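Neighbours > Orkska Street > Meetings > Minutes, August

Minutes of the residents' meeting, Orkska Street and Trenano Court

Start: 18.30, in the ground floor room of Trenano Court
In the chair: Iker Villalobos
Minutes: Fulgencio Cisneros
Present: 42 residents. Apologies were received from the family at number 6.

1. Minutes of the last meeting
The minutes were read and accepted with one correction. In point 4 the word "lift" must be "left" (the left gate of the yard). The lift is working.

2. Street party
It was agreed to close the street for traffic from 15.00 until 22.00. Mr Villalobos has already the permission from the district office and he will hang a copy in each entrance. Cars must be moved before 13.00. The residents of the upper part asked where they can park, and the answer is the school yard, which will be open for us the whole afternoon.

The long tables will be borrowed from the Shezi café. They must go back the same evening, cleaned. It was asked if we need a tent in case of rain. Opinions were divided. By vote it was decided to have no tent, and if it rains we move to the bicycle hall.

Food will be as last year: every household brings something to share, sweet or salty. Please write on a small card if there are nuts, milk or egg inside. Last year the cards were missing from many plates and this made difficulties for two families with children.

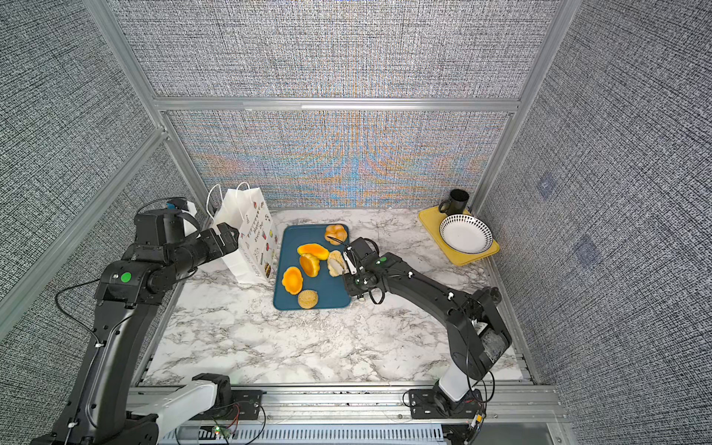 Drinks are paid from the common money. The budget for this is 300 euros, and it includes the deposit for the glasses. Music will stop at 21.30. One resident wished a later hour, but the majority prefers to keep it as it is.

3. Rubbish bins
The company Sterance will empty the paper bins every 3 weeks from now on. Several residents find this too seldom. Mr Cisneros will write to them and ask for one more bin. Until then, please fold the boxes flat.

4. Bicycle hall
There are some 6 bicycles without name and with flat tyres. They will receive a yellow label. If no owner comes until the end of August, they are given to the repair workshop in the school.

5. Other matters
The light by the rear stairs goes off too quickly. Mr Villalobos will speak with the electrician.
A key with a green ribbon was found near the letter boxes. It can be collected from Mr Cisneros.

The meeting was closed at 20.10. The next meeting will be announced in the entrances.

Comments

Marta, no. 11: Can we put our table on the shadow side this time? My mother can not sit in the sun so long.

I. Villalobos: Yes, I noted it.

Top floor: The key is mine, thank you very much! I will come tomorrow evening.

Contact: letter box of the residents' group, Trenano Court | © Orkska Street residents | Back to top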